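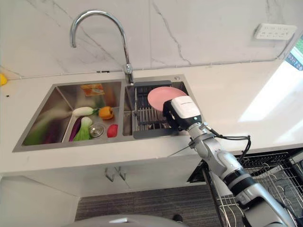
Sink station, unit 4: produce in left basin, plate above rack in right basin.

KITCHEN SINK AND COUNTER INSPECTION
Property: Rondwood, unit 4
Inspected by: Ye-rin Yook
Reviewed by: Han-gyeol Na
Date: February 11, 2019
Form: Tristley wet area checklist, kitchen section

Ratings: P = pass. C = pass with comment. F = fix before next inspection. N = not checked.

1. COUNTERTOP AND BACKSPLASH

1.1 Countertop free of chips and cracks at sink cutout: P
Front and side edges of the cutout checked by hand. White quartz, no sharp spots.

1.2 Countertop level across sink section: P

1.3 Seal between countertop and backsplash continuous: C
Bead is intact but thins out behind the faucet. Recheck in June. No need to strip it now.

1.4 Backsplash sound, no loose sections: P
White marble with thin gray veins. Veins run diagonally and can be mistaken for hairline cracks in poor light. Fingernail test done on the darker ones, nothing caught. The previous report lists a crack at this location. Remove that entry from the open items.

1.5 Backsplash sealer: N
No record of the last application. Ask Seo for the product used before applying anything else to the stone.

2. SINK

2.1 Sink secure in countertop: P
Double basin, stainless steel, brushed finish. Pressed down at all corners, no movement.

2.2 Basin walls and floor free of dents, pitting and rust marks: C
Light scratching on the floor of the left basin, with the grain. Cosmetic. Clean with a soft cloth and mild soap. Do not use steel wool.

2.3 Drain strainer in left basin present and seated: P
Round metal strainer. Keep leaves and stems off it while rinsing.

2.4 Drainage test, left basin: P
Filled to half, plug pulled, empty in 30 seconds. No gurgling.

2.5 Drainage test, right basin: P
Rack lifted out for the test and put back.

2.6 Opening in sink deck, back right: F
Small round hole near the corner behind the right basin. Water pooling on the deck can run through it into the cabinet. Fit a cap or an accessory of the correct diameter. Assigned to Orberg.

3. FAUCET

3.1 Base tight on sink deck: P
Chrome gooseneck. No rocking when the spout is pushed side to side.

3.2 Spout swings freely and reaches both basins: P
Leave it turned to the left basin when produce is being washed.

3.3 Drip test, 15 minutes with faucet closed: P
Dry paper towel placed under the spout. Still dry at the end.

3.4 Finish free of scale and flaking: C
Slight scale at the spout outlet. Wipe with diluted white vinegar, then rinse. Keep vinegar away from the marble.

4. LEFT BASIN, FOOD PREP

4.1 Basin used for food only during prep: P
Daikon, eggplant, bok choy, one yellow-orange bell pepper and one red bell pepper.

4.2 No raw meat or fish in same basin as produce: P

4.3 Packaged goods kept out of the basin: F
Orange package lying near the back wall of the basin, behind the daikon. Packaging has been on store shelves and in bags and should not share a basin with vegetables that are about to be washed. Move it to the counter before the water is turned on.

4.4 Leafy vegetables separated before washing: C
Bok choy is in one head. Grit collects at the base of the stalks. Cut the base, pull the stalks apart, rinse each one under running water.

4.5 Strainer clear of produce: C
Bok choy on one side of the strainer and red pepper on the other. Acceptable with the basin empty of water. With the faucet running, either one can roll over the drain and the level will rise.

4.6 Basin cleaned before and after prep: N
Cleaning log not on site.

5. RIGHT BASIN, DISHES

5.1 Roller rack sits flat across basin: P
Stainless steel rods, parallel. Both ends rest on the basin edge.

5.2 Rack rods clean, no residue between rods: P
Unroll fully to check. Residue builds up where the rods meet the end strips.

5.3 Drying mat clean and in good condition: C
Gray plastic mat, draped over the front edge of the rack and hanging down. No tears. Hanging like this it can be snagged by a sleeve and take the rack with it. Fold the mat back onto the rack when dishes are being set down.

5.4 Plates placed on edge, with space between them: P
Pink round plate, upright. On this rack the rods are the only support, so a plate on edge needs to be set across them at an angle or held until steady. Maximum load for the rack is 8 plates.

5.5 Dishes kept clear of splash from left basin: C
The divider is low. Rinse vegetables with the flow turned down, or finish the produce first and do the dishes afterward.

6. UNDER SINK

6.1 Shutoff valves turn by hand: P

6.2 Trap and joints dry: P
Checked after 2.4 and 2.5, with both basins drained.

6.3 Cabinet floor free of water marks: C
One old ring under the back right corner, below the opening noted in 2.6. Dry to the touch. Mark its outline in pencil so any growth shows.

OPEN ITEMS
2.6 Cap for deck opening, Orberg
4.3 Packaging out of produce basin, kitchen users, same day
1.3 Seal recheck, June
1.5 Sealer record, Seo

Reviewer's note (H. Na): Agree with ratings. Change 5.3 to F if the mat is found hanging at the next visit. Item 1.4 of the previous report closed.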